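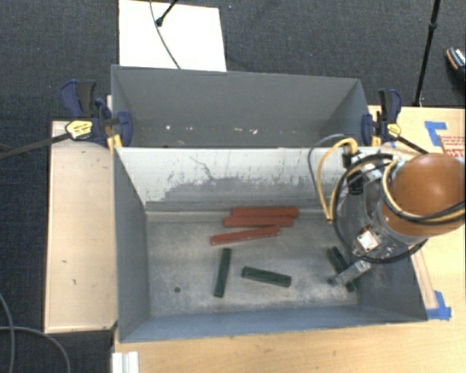
When Hiwot Birhane bought her first shares in November, she did not tell her mother. She put $804 into Stamine, a small packaging company, and she checked the price 14 times on the first day. "I was refreshing the page in the bus," she says.

Six months later the parcel is worth $919, and her mother has opened an account too.

Many new investors begin like this, with one company and a lot of nerves. Asnakech Wubshet, an adviser at Drullell, has nothing against it, but she asks her clients to read the annual report before they look at the chart. Stamine owes money to two lenders, and one of the loans must be renewed next year. Hiwot learned this only in March — by then she was already attached to the company.

She has kept the shares. Her new savings go every month into a broad fund run by Wako, where the fee is low and the price moves slowly. She calls it her boring money. The dividend from Stamine, when it comes, she plans to spend on a dinner for her mother.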